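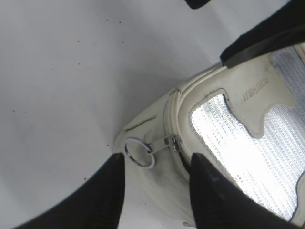 The zipper bench, part four: the night it wouldn't let go

I promised a post on the zipper bench once we had a clean run of 98 pulls, and I'm breaking that promise because something much more interesting happened on the way there. We had a fault! A proper one, the kind where you stand with your hand on the stop button and your brain running about a second behind your eyes. I've been thinking about it ever since, and I learned more from it than from the whole of March.

Quick catch-up if you're new. I work on a small arm at Prullside, and for a few months now the job has been bags. Opening them, closing them, picking them up by the strap, setting them down the right way up. The bags come from Abernathy, a secondhand shop a few streets over, and the shop would eventually like help with sorting and checking what comes in. Is the zipper good, does it run to the end, is there anything left inside. I love this problem. A bag looks so simple and then you try to tell a machine where to hold it and you find out that leather has opinions in every direction.

The one that got us is a cream leather bag with a big silver mesh panel on one side. It's a great looking thing, a bit grubby at the rounded end, and it's become my favorite test piece because it has so much going on in a small space. There's a closed zipper that curves across it, a little metal pull tab, and a shiny ring on the end of the tab. If you were going to design a bag to annoy a two-finger gripper you'd end up somewhere close.

The plan for a pull goes like this. The arm comes in over the bag with the fingers open, one on each side of the tab, goes down until it feels contact, closes gently, checks that it has metal, then draws the tab along the seam. We run it slowly. The gripper has a force limit, the arm has a separate one, and the controller (the Skullier, which regular readers will remember from my long rant about connectors) is supposed to stop everything if either limit trips.

Supposed to. You see where this is heading.

It was a Monday, late, and we were on pull 60 of the set. I was feeling pretty great. Most of the early failures had been boring ones, the ring sliding out as the fingers closed, or the tab flipping over at the last moment so the grip landed on nothing. Pull 60 started the same as the others. Fingers down, contact, close. Then the draw began, and the bag came with it.

At first I thought the zipper was just stiff. Leather bags do shuffle a little when you tug on them, and we allow for that. But the whole thing kept going, sliding across the table toward the arm's base, and I could see that the right finger hadn't closed on the tab at all. It had picked up a fold of leather next to the seam and pinched it against the other finger, with the ring squashed somewhere in the middle. The arm was dragging the bag by its skin.

Okay, I thought, the force limit will catch it. It didn't. So I hit stop, and the arm stopped beautifully, right where it was. And the gripper stayed shut.

Now this is the part I want to talk about, because I'd have told you with total confidence that stop meant open. I'd have drawn you a diagram! What it meant on our bench was that motion ends and the fingers hold whatever they're holding at whatever force they had last. There's a perfectly sensible argument for that. If the arm is carrying a glass jar over your foot, you don't want it dropping the jar when somebody leans on the button. I agree with that argument. I just hadn't realized we'd signed up for it, and I'd been working with my hands near those fingers for weeks on the assumption that one slap of the button would free me.

My hands weren't in there, to be clear. Nobody got pinched. But I did reach for the bag, about as automatically as you'd grab a slipping plate, and I stopped with my fingers maybe a hand's width away and took a step back. Then I killed the power, thinking that would release it, and it didn't do that either. The gripper has a screw drive inside that can't be pushed backward, so it'll sit there clamped with no electricity at all, happy as anything, until you either power it up and tell it to open or get the little hex key and wind it back by hand.

Guess where the hex key was. In a drawer in the other room, under the tape.

So that was 6 minutes with a good leather bag held in a bite while I went hunting, and I used the time to be cross with myself and also, I admit, completely fascinated. Winding it back took hardly any effort. The bag came out with a little crimp in the leather beside the seam, which I rubbed with my thumb like that would help.

Then the digging, and I do enjoy the digging. The next morning I pulled the logs and found three things stacked on top of each other.

The first was the camera. We look down at the bag from the wrist, and the software picks out the pull tab partly by how bright it is. That mesh panel is also silver, also bright, and under the bench lamp it glows. On pull 60 the tab estimate had crept over toward the mesh by just enough that the fingers came down off center. I went back through the earlier pulls and it had been creeping all evening, a hair at a time, as the bag got nudged and the lamp hit the panel differently. The successful pulls were successful with less and less margin. I had been watching green check marks and not once looked at how close they were.

The second was the metal check. It's a simple thing. After closing, we read how far apart the fingers are, and if the gap is small enough to be a tab and big enough not to be empty air, we call it metal. A pinched fold of soft leather with a ring in it turned out to be comfortably inside that window. The check passed. It would have passed for a pencil.

The third, and this one made me say a word out loud, was the arm's force limit. It had been raised. I'd raised it! Back when we were doing the lifting tests with the heavier duffels the arm kept tripping, so I bumped the number to 40 newtons, wrote myself a note to put it back, and put the note in a file I had no reason to open again. A light bag sliding over a smooth table doesn't come anywhere near 40. The arm could have walked it right off the edge without feeling a thing.

None of the three would have done much alone. A bad estimate with a good metal check gives you a polite retry. A bad check with the right force limit gives you a stop after a short tug. I know everybody who works around machines has heard the story about the holes lining up, and I'd heard it too, many times, and it still felt brand new when it was my bench.

What's changed, then.

The force limit now lives with the task instead of with the arm. If you load the zipper job you get the zipper number, and if you load the lifting job you get the lifting number, and there's nothing to remember. This took an afternoon. I'm a little embarrassed at how short an afternoon.

The tab finder doesn't get to use brightness by itself any more. It has to find the seam first and then look for the tab along it, so a shiny panel off to one side can't pull it away. I also log the distance between where the tab is found and where the fingers end up, and it gets drawn on the screen as a line while the set is running. It's my favorite thing on the bench right now. You can watch a set going sour before it goes wrong.

The metal check has a tiny wiggle added to it. After closing, the fingers shift sideways by a small amount and we look at how the load changes. A tab and a fold of leather feel very different when you do that, and I have some lovely plots I'll put up in the next post if I can make them readable.

The release was the hard one. We talked back and forth about whether stop should open the fingers, and we ended up leaving it as hold, with a second button next to the first that opens them slowly while the arm stays locked. It's a big green square and you can hit it with an elbow. That covers the case where the power is on. For the case where it isn't, the hex key now hangs on a cord from the frame of the bench, and I've practiced winding the gripper back with my left hand only, on the theory that the right one might be busy.

There's also a piece of tape on the table, a bright line, and hands stay on our side of it while the job is live. I'd always kept a line like that in my head. Apparently my head is a bad place to keep it, judging by how fast I reached over it.

I wrote all this up for Zinadside too, the group we share the controller setup with, and they checked their own bench and found their stop did the same thing as ours. They hadn't known either. If you've got a gripper at home or at work, go and try it today with a sponge or something in the fingers. Press stop and see what happens. Then pull the power and see what happens. It takes two minutes and you might get a surprise.

The count is back to zero, by the way, since changing this much in the middle of a set and carrying on from 60 would be cheating. I'm running the cream bag first each session now, while I'm fresh and the lamp hasn't been knocked yet. Last night it got through its first batch with the little line on the screen staying nice and flat, apart from one bump that I think was me leaning on the table.

Next time: plots, and a canvas tote with no zipper at all, which I'm told will be easy.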